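About Us
Home | Recipes | Classes | About | Contact

Hello and welcome to Mustatside!

We are a small cooking school and recipe kitchen, and we are completely in love with the slow cooker. We teach people how to cook soups, stews, beans, braised meats, oatmeal and even bread in one, and we write up everything we make so that you can try it at home (for free, and with no sign-up needed to read it).

How we started

Mustatside began in a rented church kitchen with 2 slow cookers and a folding table. Borislav Živković had been cooking for large family parties for years and kept getting asked for his bean soup. He wrote the recipe down, then had to write it down again with better directions, and after the third round of phone calls he offered to just show everyone. Seven people came to that first class. They chopped onions, put everything in the pot, went home, and came back in the evening to eat it! We still teach the same soup on the first night of every beginner course, with a little less paprika than Borislav would like.

Stojan Stojanović joined the following March. He had worked in restaurant kitchens and was not a fan of slow cookers at all. His complaint was that everything came out gray and tasted the same, and he was right about a lot of recipes. So the two of them went back through the whole collection and started browning the meat first, adding the herbs late, and cutting the water down by a third in almost every dish. The food got so much better that we threw out most of our old cards and started over.

What we do now

There are 459 recipes on the site as of this spring, and every one of them has been cooked in our own kitchen on both the low and the high setting. We note the size of the pot, how full it was, and when we checked it. If a dish only works on low, we say so at the top of the page. Lentils, for example, are happy either way, but chicken breast on high for a full workday is going to be dry, and we would love to save you from that dinner.

Classes run in the evening, and the Friday one is always the liveliest, because that is when we do desserts. Rice pudding, poached pears, apple butter, and a chocolate cake that steams under a dish towel and comes out so soft you need a spoon. Bring a container with a lid, you will be taking some home.

We also have a lending shelf. If you aren't sure what size cooker you need, borrow one from us for a week and see how it fits your counter and your family. A big oval pot is wonderful for a roast but it is a lot of pot for one person's oatmeal.

Our kitchen

We moved into the old Tomić bakery building and we still can't believe our luck. It has deep sinks, long counters and enough outlets to run a whole row of cookers (we had the wiring redone before we opened, and the electrician had plenty of questions). The back room has 900 square feet of floor, so there's space for the class to sit down and eat together afterward. The front window is where Zenura, our monthly community supper, gets set up. Everyone brings one slow cooker dish and a label listing what's in it, and we supply the bread and the salad.
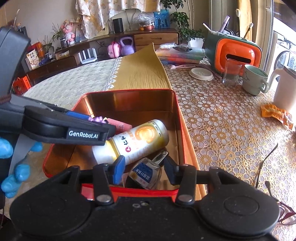

Danica wrote to us after her second supper that she had owned a slow cooker for years and only ever made chili in it, and that she now has barley and mushrooms going twice a week. She also asked whether she could leave out the celery. Yes, please do! Put in a little extra carrot and a spoonful of tomato paste and it will be just as good.

We love getting notes like that one, and plenty of our recipes have changed on account of them. The pork shoulder has cider in it now, and the split pea soup finally has a version without ham.

Our newsletter

Botell is our recipe letter. It comes out once a month with a new main dish, a side, and something to do with the leftovers. Stojan writes the leftovers part and he gets very excited about hash.

Come cook with us

Beginners are welcome in every class, and so are kids who can handle a peeler. We have pots, knives and aprons here, so all you need is yourself and that container with a lid. See the Classes page for what's coming up, or write to us through the Contact page if you have a question about a recipe. Tell us the size of your cooker when you do!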